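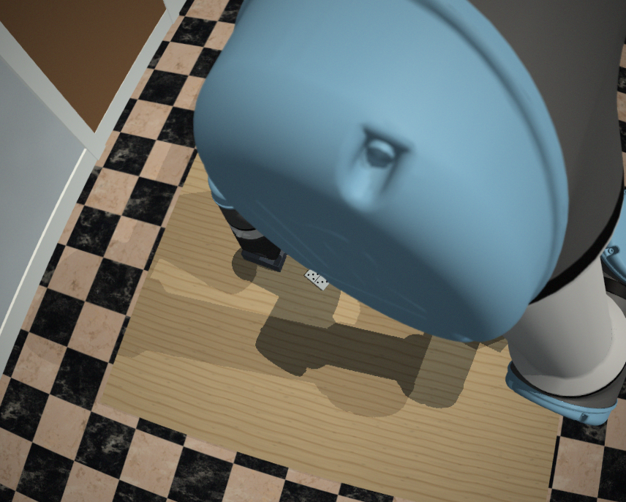
Section 7: First pick in the simulator. Club rules say you do this on screen before touching the real arm, which has opinions. Load the Zarncombe practice world and bring the gripper down until it hovers just over the board, near the little white piece with the black pips.

1. Pause the run.
2. Lower the tip in small steps – the shadow under it is a better guide than your confidence.
3. Close the gripper, then lift.
4. Save your log as attempt 8, even if it is really attempt 22.

Note: the marble tiles are scenery. Please stop tuning them.

Caution: never copy simulator speeds to the real arm. Ask Wanda Górecki about the window.

Home | Set-up | Simulator | Real arm | Scoring
Last updated June 26, 2021
Contact: Hiyori Ishida, Zarncombe Robotics Club | Back to top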